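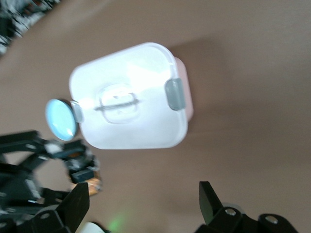

How to Budget for a Tabletop Robot Arm Station

Most first budgets for a robot arm cover the arm and little else. At Tritstead we pack and sort small household goods, and when we priced our first station the arm came to a bit over half of what we ended up spending. The steps below are the ones we now follow before asking for a quote. They assume a small shop with one or two arms working at a table.

Step 1. Write down the task in one sentence

Keep it short and name the object. "Pick up a lidded food container and set it in a tray" is good enough. "Handle kitchen goods" is too broad, and a supplier will quote the most expensive gripper to be safe.

Under the sentence, list the size, weight and surface of every item the arm has to hold. Note anything that is shiny, clear or frosted. Translucent lids under strong light can give a camera trouble, and you may need to set money aside for a diffuser or a different lamp.

Step 2. Decide on one arm or two

One arm is enough for moving a closed box from place to place. If the task includes opening clips or holding a base while a lid comes off, price two arms, or one arm and a fixture that grips the base. A fixture costs much less but has to be changed whenever the container changes. We had 30 container types on our list, so fixtures stopped making sense early on.

Step 3. Price the gripper separately

Ask for the gripper and the fingers as separate lines. Fingers wear, bend and get swapped. Check these points:

How wide the gripper opens, compared with your widest item
Whether the fingers bolt on and can be changed with a common hex key
The price of a spare pair
Whether the camera bracket has to come off before the fingers can

The last one cost us time. On the Hetdale unit we tried first, changing a finger meant taking off the camera and calibrating it again afterward. That took 40 minutes each time. Put your own labor rate against that before comparing two grippers on price.

Step 4. Plan the table and the light

Buy the table before the arm if you can. It should be heavy enough not to shake when the arm stops quickly, and the top should be a plain, matte color that your items stand out against. White containers on a white top are hard work for any vision system.

For light, two diffused lamps from opposite sides are a fair starting point. Leave room in the budget to move or replace them after the first week. Shadows fall differently once the arm is mounted, and you won't know where until it is moving.

Step 5. Add the small lines

These are the items that get left out of quotes. Ours came to $596 for one station:

Spare fingers, two pairs
Cable sleeves and clamps
Emergency stop button on a longer lead
Power strip with surge protection
Bolts, washers and thread locker
A bin of sample containers to practice on

Buy the samples new and keep them out of regular stock. Clips crack and lids scratch during setup.

Step 6. Budget the hours

Anas Lahlou, who set up our second station, logged 840 minutes of bench work before it ran a full batch without help. Mounting and wiring were a small part of it. The bulk went to grasp positions, and containers with side clips were slower than plain ones because the fingers kept catching on the clip edge. If your items have clips, handles or caps that stick out, allow extra hours for them.

Training is a separate line. At least two people on each shift should be able to stop the arm, clear a jam and restart it.

Step 7. Ask for a trial with your own items

Send the supplier a box of your real containers, including the awkward ones. Rivera, the dealer we buy from in Trirnuvthorpe, runs trials at no charge if you pay the shipping. Trinidad Rivera told us to send lids on and lids off, and that was good advice. Ask for the full video of the trial, including missed picks.

Step 8. Put the quote together

Use four headings: arm and controller, gripper and camera, table and light, labor and training. Carry the small lines from Step 5 under whichever heading they belong to. Add a reserve at the bottom and don't spend it before the first month is over. We spent most of ours on a second lamp and a wider pair of fingers.

If the total is too high, look at the task sentence again before you cut parts. Dropping the two hardest containers from the list and packing those by hand brought our second quote down to a figure we could approve in March.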